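Speaker notes: Small-group travel, Gulluton region
Presenter: Jianhua Gu, Sukeck

Good afternoon, and thank you to Clellisow for hosting the session. These notes cover trip structure, group size and pre-departure packing for the coming season. (Pause for late arrivals.)

The Gulluton walking safari runs for 17 days, with departures from April. Groups are limited to four guests per guide. The longest road transfer is 260 kilometres, and agents should say so plainly at the time of booking.

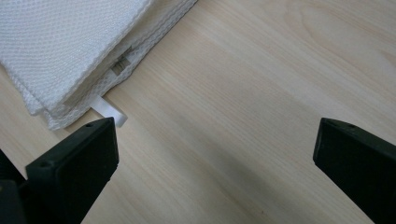 Baggage remains the most frequent subject of enquiry from clients. Light aircraft operators in the region accept soft-sided luggage only, and hard cases will be left at the Guimarães office until the return transfer. Guests are advised to sort clothing into mesh bags with a zipper, such as the white one on the slide, which folds flat when it is not in use. Laundry is offered at two camps on the itinerary; please refer clients to the camp sheet for details.

Next slide: cancellation terms. Deposits are transferable to another departure on written request. Requests must reach Sukeck by 2024-12-31.

Questions will be taken after the agents' panel.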